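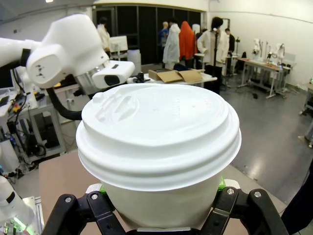
WANTED: people to test takeaway cup lids, Clunberg

Paid sessions, short notice, sorry. Starts Monday.

We need 60 people who drink hot drinks out of lidded takeaway cups and have opinions about it. Also two session assistants, paid separately, see further down. If you've come from the Jakubowski noticeboard the details there are out of date, use these.

What it's for

Grestier make lids and cups for cafes, canteens, train trolleys. They've got a new domed lid coming and want to know how it does with ordinary hands before they commit to it. Does it go on first time. Does it come off when it shouldn't. Is the sip hole where your mouth expects it. Can you carry it up a flight of stairs and open a door without getting it down your sleeve. We run the sessions, they get the results, you get paid.

Who we want

Anyone 18 or over. Especially short of:

- people over 65
- people with arthritis, a tremor, weak grip, or use of one hand only
- left handers
- anyone who has worked behind a coffee counter, any length of time, even a summer
- people with beards or moustaches (the foam question, you'll see)
- people who always take the lid off. We want you as well, please don't rule yourself out

You don't need to like coffee. Tea, hot chocolate or hot water all fine. Oat, soya and ordinary milk on site, if you need something else bring it with you.

Not suitable if you have a latex allergy (gloves in use nearby), if you've been told to avoid hot liquids, or if you or anyone you live with works for a packaging company. Also not if you did the February soup pot sessions, we need fresh people this time.

What you do

One visit, 2 hours including a break. You fit lids on cups, take them off, fit them again. Some cups filled, some not. You drink from several, as much or as little as you like. Then a short walk round the corridor and up one flight of stairs with a full cup, lift available and we'd like some people to use the lift so say if you'd prefer it. A questionaire after each part, tick boxes mostly, and a chat at the end of ten minutes or so. The chat is recorded, sound only. Your name doesn't go to Grestier.

Drinks are served at normal cafe temperature. You can ask for cooler. You can stop whenever you want and you still get the full payment.

Wear something you don't mind splashing. Flat shoes for the stairs. Lipstick off if possible, it marks the lids and we can't score them, or bring it and put it on after.

Pay

£60 per person, bank transfer within the week. No cash or vouchers. Bus and train fares back on top if you keep the tickets. Parking is free but limited, and not in the spaces with yellow numbers, those belong to the other tenants and they do complain.

When

Monday to Friday, all that week. Slots at 9.30, 12.30 and 3.30. Evening slot on the Wednesday only, 6.00, going fast. If none of those suit, email anyway as there may be a second week in May.

Where

Grendon House, Clunberg. The 710 bus stops outside, ask for the mill gates. Ring the side bell, the front door is locked. Step free from the side entrance, accessible toilet on the ground floor. Guide dogs welcome, other dogs not, sorry. Children can't come in with you.

SESSION ASSISTANTS (two posts)

Five days, 8.45 to 6.15, hour for lunch, later finish Wednesday. £13.90 an hour plus lunch.

You'd be setting out cups and lids in the right order (order matters, there's a sheet), filling to the line, checking temperatures, wiping down, showing people in and out, typing up scores. There are 1000 cups to label before we open so the first morning is mostly stickers. On your feet alot. Lifting boxes, light ones, they're cups.

Food hygiene level 2 useful, not essential. What we do need: neat handwriting, on time every day, and able to stick to the script when people ask which lid is the new one. You can't tell them.

To apply

Participants: email with your age, which hand you write with, usual hot drink, what slots you can do, and anything about your hands or grip you're happy to tell us. Put LIDS in the subject line or it'll get lost.

Assistants: same address, subject ASSISTANT, a few lines on what you've done before and one person we can ring. No CV needed. Short phone call this week with Riet Van Dijk, who is running it.

Email lids@grendonhouse.example. We'll reply either way, normally same day. If you book and then can't make it just tell us, theres a reserve list and someone will want the slot.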